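Diltunine Home Forum > Kitchen & Dining > Clearing the table: trays or no trays?

wernura_kate28
Saturday, 8:14 am
Posts: 404

OK settle this for me. Household is split on trays. I say dirty plates go on a tray at the table, tray goes to the sink, done. One trip. Other half says it's a whole extra thing to wash and he can carry plates in his hands like a normal person. He drops forks. Every time.

Using one of the turquoise plastic ones with the raised rim. Not fancy. Got it for the patio and it moved indoors 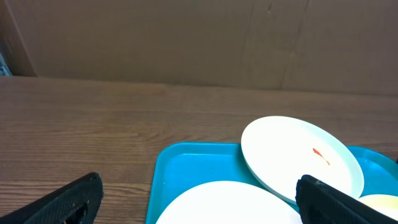
and now it lives on the dining table basically. Anyway the main fight is scrape first or stack first? I don't scrape at the table, I think it's gross. He scrapes everything onto the top plate and then the bottoms of the others get sauce on them. Opinions pls

uysal_b
8:31 am
Posts: 1476

Trays yes. Stacking no. You stack a saucy plate and now you're washing both sides of the one on top. Lay them flat next to each other, even if one hangs over the rim a bit.

gristmill
8:40 am
Posts: 28

disagree, flat is how you end up with two trips. Stack em. Soap works on the backs too

uysal_b
8:47 am

Two trips to a sink that's what, ten steps away? You'll live.

carotska_fan
9:05 am
Posts: 404

Different question sort of. What about the table itself? Ours is wood, grain all over, and crumbs just vanish in it until you put your arm down on one. I wipe along the grain with a damp cloth, then dry. My sister says vinegar, I say keep vinegar away from the finish. 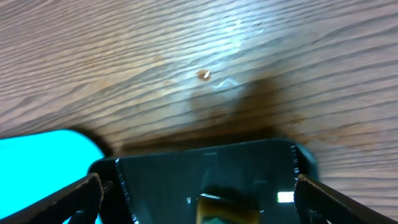
Whoever wipes last should get down low and look across. Standing over it you miss stuff, esp with a pattern like this. There's one little brown speck sitting out on the wood there, crumb or seed or whatever, and the glare on the finish doesn't help at all. Also move the trays before you wipe!! Half the mess is under them. My kids wipe AROUND the tray and call it done.

gristmill
9:12 am

vinegar is fine, been doing it for years on a Carotska table. diluted

carotska_fan
9:15 am

Years on mine too and there's a dull patch to prove it. You do you

wernura_kate28
9:33 am

We're getting off topic but ok noted on the vinegar, I'll stick to dish soap. Tried it uysal's way, flat on the tray, no stacking. Put the second tray out too so there's somewhere for cups and silverware.

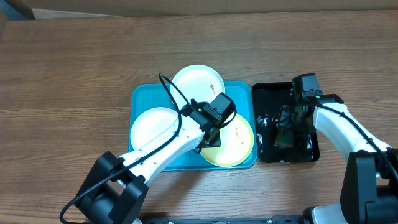 wernura_kate28

So three plates on the blue one, the two whites and the yellow, black tray next to it for the rest. Two of them have that orangey red stuff on and I still say it rinses off easy if you get to it early. He says leave it till after coffee. If it dries on it's a scrubbing job and guess who scrubs.

uysal_b
9:41 am

See, that's how I do it. Only thing, the glossy black one would drive me nuts. Every fingerprint and water spot. I had one like it, gave it away

gristmill
9:44 am

still two trips lol

wernura_kate28
9:50 am

Yeah the black one shows everything. Thinking about a matte one, anybody have the Wernura kind? Does it go in the dishwasher or does it warp

carotska_fan
10:02 am

Top rack only. Mine warped on the bottom, rocks a little now.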